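Forum Salle de bains et sanitaires > Entretien des vasques
Sujet : voile mat sur vasque céramique blanche, bord large

huet_547
13 mars 2021
Bonjour. Meuble-vasque Fodholm, céramique blanche, mitigeur monocommande chromé sur la plage arrière. Le fond reste brillant, mais un voile mat revient sur le rebord plat. Nettoyage au chiffon, vinaigre dilué, rinçage. Deux vues du poste :

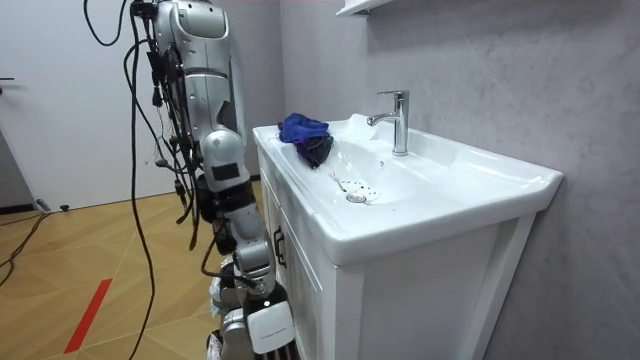
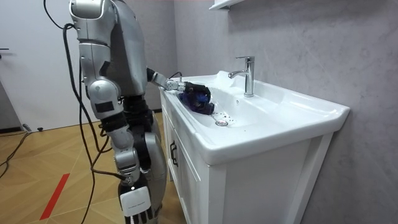

La vasque et le chiffon, sur les deux vues.

Je cherche une méthode sans abrasif.

Jurkthorpe
Sur la première, il y a des gouttelettes et des éclaboussures sur le rebord. Si l'eau est dure, le voile est du calcaire. Le vinaigre le dissout, l'eau de rinçage en redépose. Essuyer à sec après chaque passage, mitigeur compris.

prullarness
Pas d'accord. Un rebord plat draine mal, d'où les gouttes, mais un voile uniforme vient plutôt du chiffon : adoucissant ou reste de savon. Lavez-le sans adoucissant et comparez. Et ne le laissez pas en boule dans la cuvette.

Jurkthorpe
Test simple : une goutte de vinaigre pur, deux minutes. Si la zone redevient brillante, c'est du calcaire. Sinon je retire ce que j'ai dit.

Rhiannon Meredith
Attention au chrome avec le vinaigre pur. Acide citrique à 5 %, jamais sur le mitigeur — et rien d'acide sur le joint du plan. Pour finir, microfibre sèche, grain 2000 exclu sur l'émail, même à l'eau.

huet_547
Test fait : brillant au centre de la goutte, mat autour. Je change aussi de chiffon.

prullarness
Donc les deux. Changez une seule chose à la fois, sinon on ne saura pas laquelle agit.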